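Home Products Methods Support Contact

Tiver hand-held gripper set
By Riet Dierckx, January

The Tiver is a pair of hand-held grippers for people who would like a robot to fold cloth and have accepted that they'll be folding a great deal of it themselves first. You strap one to each hand, do the job, and the recording goes off to train the policy. The robot stays out of it until the dull part is over.

We built the set for our own study with De Bruijn, who wanted to know whether demonstrations made without an arm were any good for soft goods. The training set came to 3,651 folds. Teun Visser did more of them than he cares to discuss, and his tea towels at home are now immaculate.

The result, in short: a policy trained on Tiver folds and then topped up with 40 folds teleoperated on the real arm did as well as our older one, which was teleoperated from start to finish and took most of a winter. With no top-up it did noticeably worse, mainly on the first pinch of a hem. Thick weaves were fine. Satin was a humiliation for everyone involved, and we've left it in the write-up.

In the box: left and right grippers, palm straps in 2 sizes, cables, the Luller sync unit and a printed calibration sheet. Please don't laminate the sheet. The glare ruined 13 of our sessions before anyone thought to look at it.

Cables exit toward the wrist, so wear close-fitting sleeves. Recordings open in Cluvo with no conversion. Colour is black. We were asked about other colours and we said no.
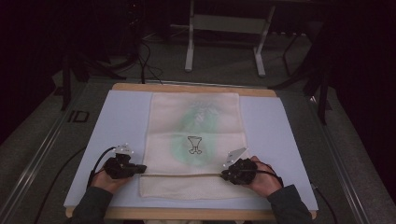 Start with the hem nearest you, pinch both ends and draw it tight before you lift. Slack cloth teaches slack folding, and you'll only find out a month later when the arm does it back to you.

Last updated: Sunday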